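Small parts storage: screws, washers, fuses

Sort by thread first, then by length. Mixed lengths in one drawer are tolerable – mixed threads are not.
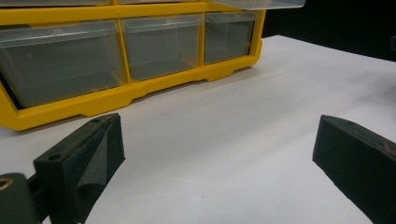 Label the front, never the lid or the top rail. Wipe the plastic with spirit and leave it 14 minutes before sticking anything down. Fill to two thirds.

Keep at least 600 mm of clear bench in front for tipping out and sorting.

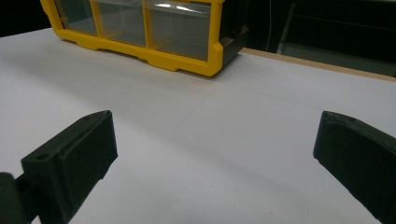
Yellow drawer unit at the back of the bench.

Purge duplicates every August.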